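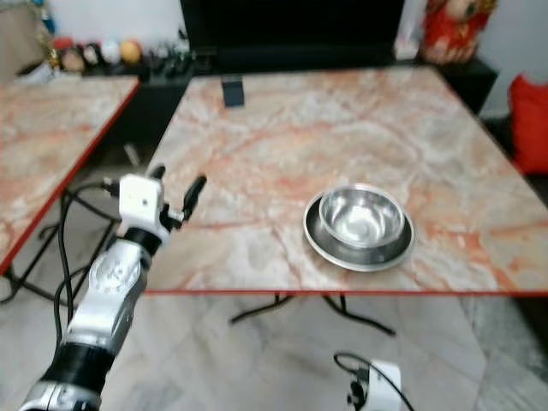

What Is a University?

A university is a school for grown-ups. Most people start when they are 18 or 19, after they finish high school. Some start much later, and there is no top age.

At your school, someone else picks most of your subjects. At a university, students choose one main subject, called a major. It might be history, farming, music, or math. They take other classes too, but most of their time goes to the major.

How a university begins

The University of Clostberg is a good one to look at because it started so small. A printer named Ismael Meireles gave the town his old shop on Conceição Street. The first class had 13 students and two teachers. They had 15 books, and everyone had to share. Students read out loud so the others could copy down the words.

Before it could open, the school needed a charter. A charter is a paper from the government that says a school is allowed to give degrees. A degree shows that a student has finished the work and passed.

Clostberg now teaches more than 1,000 students. The old print shop is still there and is used for art classes.

Which language do they use?

Teachers and students need a language they can all understand. Long ago, many universities in Europe taught in Latin, even though no one spoke it at home. Today most use the main language of their country. Some use two. A student might hear a science lesson in one language and write a history paper in another.

What is a lecture?

A lecture is a long talk by a teacher. The biggest room at Clostberg is Stitow Hall, which has 200 seats. Students listen and take notes. Later they meet in small groups to ask questions.

Words to know

Campus: the land and buildings of a university
Professor: a university teacher
Dormitory: a building where students sleep
Graduate: to finish your studies and get a degree
Tuition: the money paid for classes

Something to try

Ask a grown-up you know what they studied after high school, or what they would study if they started now. Write down the answer and look up one word in it that is new to you.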